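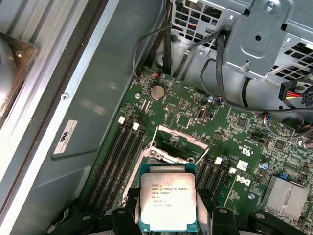
Figure 3. Seating a Xeon E5-1630V3 in the socket of a Dell workstation board. The retention frame is raised and a load lever stands at an angle to the left of the socket.

4.2 The processor stage

Of all the stages in the Cultinbridge refurbishment sequence, the processor stage is the one we most looked forward to studying, and it repaid the attention handsomely. A used workstation arrives on the bench as a closed box with an uncertain past. Once the side panel and cooler are off, a remarkable amount of its history can be read from a few square centimetres of metal. The heat spreader in Figure 3 is slightly scuffed, yet its markings remain legible: the model, the 3.70GHZ rating and the word MALAY. Markings like these gave us our first reliable entry in the parts ledger, and we came to rely on them far more than on the labels outside the case.

The board layout matters a great deal here. Rows of black memory slots stand on both sides of the socket, with white latches at their upper ends, and the coin cell sits in its round holder further up the board. It is a wonderfully compact neighbourhood, but it leaves little spare room for a careless approach. Khrystyna Didenko, who wrote the bench procedure, therefore placed the processor stage ahead of memory fitting, so that the slots could be inspected and cleaned in the same pass. Fan leads were checked at this point too. The header near the battery is easily forgotten once the drives go back in (we forgot it ourselves, on a Tuesday, and had to reopen the case).

Orientation was confirmed against the socket before the part was lowered, and the part was then released without any sideways travel. The contacts of a land grid array socket are fine and springy, and a bent contact can put an otherwise excellent board in the recycling stream. Our procedure called for the socket to be inspected under a bench lamp at two angles, then again after any processor was withdrawn. That second look was Liudmyla Sirko's suggestion, and a splendid one! It caught lint and dried thermal compound that the first inspection had missed.

Over the trial, 600 processors passed through this stage. We set aside 36 boards for socket faults, and 22 of those were returned to service after cleaning or contact repair at the Pasichnyk bench. We find this result very encouraging. Socket faults had been treated at Bammont as grounds for immediate disposal, and the recovered boards went on to pass the same overnight load test as the rest of the batch. The remaining boards were stripped for batteries, latches and fan leads, all of which found their way into later builds. Results from the load test are taken up in Section 4.3, along with the cooler mounting pressures.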